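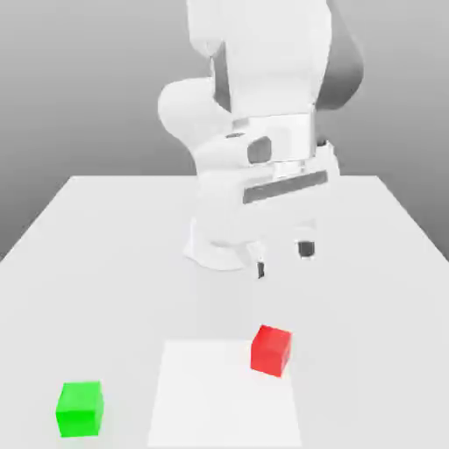 Figure 8. White robotic arm, folded, on a white tabletop (rendered).

4.3 Registering a worker before departure

Complete this section in the Zollum case register before the worker travels. A file opened after arrival has to be entered under section 6.

1. Sign in with your caseworker number and select New File.
2. Enter the worker's name exactly as printed in the passport, including middle names.
3. Enter the recruitment agency's license number. If the agency is not listed, stop and call the Sosberg desk at extension 3493.
4. Scan every page of the employment contract, in both languages. Blank backs do not need to be scanned.
5. Under Employer, enter the home address and one working phone number. A post office box is not accepted.
6. Add two family contacts who live at different addresses.
7. Agree on a check-in phrase with the worker and type it in the Private field.
8. Set the first check-in. The default is 19 days after arrival and can be shortened.
9. Select Save, then print the contact card and hand it to the worker.

Note: The Private field holds up to 40 characters. It does not appear on printed copies.

Caution: Do not send the check-in phrase by text message or email. Employers and agents may have access to the worker's phone.

Caution: Never keep the original passport. Scan it and return it at the same visit.

If a check-in is missed, the file turns amber. Call both family contacts the same day and record each call under History. Files that turn red go to Chathurika Liyanage, or to Régis Renaud when she is on leave.

Section last revised Oct 10, 2018. For files opened before February, see 4.4, Moving Older Records.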